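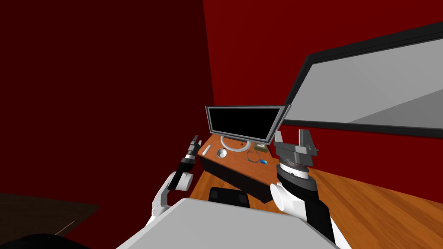 2023-01-03

Up before six again. The boiler came on late and the kitchen was cold, so I ate standing next to the stove. Oatmeal, the last of the walnuts, coffee.

Spent the morning on the Borine accounts. Gyula Csizmadia had sent over the receipts in a shoebox, as he does every year, with the fuel slips mixed in with the seed orders. I sorted them by month and found that November was almost all tractor parts. He is 700 short on what he told me he spent on the well pump. Either there is a missing receipt or he paid the man in cash and forgot. I left a message. He called back at lunch and said he would look in the truck.

Walked to Pap after that to mail the package to Edit. The path along the canal has gone soft and I had to go up through the orchard for the last stretch. Somebody has pruned the two old pear trees by the gate, hard, and left the branches where they fell. I would have waited until February. The post office had one window open and the line went to the door. Postage came to 2000, more than I wanted to pay for jars of jam and a pair of socks, but she won't be down before spring and I said I would send them.

Edit Fekete and I have been writing to each other for 21 years now. I worked that out in line. We started when she moved to Zosinia and had no phone for the first winter. Her last letter was nine pages and I still haven't answered the part about selling the house. I don't know what I think. She says the roof will need doing and the stairs are bad for her knee. I remember the stairs. But she planted that whole garden herself, and I can't picture her in an apartment with a balcony. I will write that to her or I will leave it out. Started the letter twice tonight and stopped both times at the same place.

Home by 3. Soaked beans. Fixed the pantry door, which had been dragging since the wet weather, by taking the plane to the bottom edge. It closes now but there is a gap I can see light through. I may put a strip of felt on it.

Stikent sent another notice about the water. They are shutting it off on the 9th from morning until evening for work on the main line. Last time it ran brown for two days afterward. Fill the big pot and both buckets the night before. Tell the neighbors upstairs, who never read the notices.

Gyula came by at dusk with the receipt. It was in the truck, folded up under the visor. He stayed for a glass and talked about his sister's boy, who wants to leave school and drive for a living. Gyula is against it. I said the boy could do worse, and we changed the subject to frost.

Read a little. The book on the salt roads is slow going and I am skipping the chapters on taxes. My left shoulder hurts from the plane. Beans on first thing tomorrow, then the rest of the shoebox.

3 comments
Share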